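Search this site Search

Hi, friends! I run the Sunday-night Bible study at Korley Chapel, and I'm looking for two people to help me lead it starting in September. We're reading Romans (slowly, with lots of questions!) and we've grown to 17 regulars.
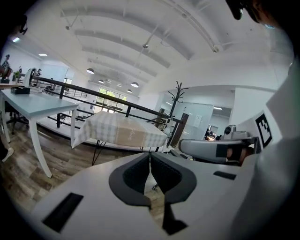

White sleeve, dark hair and glasses.

You don't need a seminary degree, just a love for Scripture and a free evening. It's unpaid, but I do bring soup! Drop me a note at the Makori Street office.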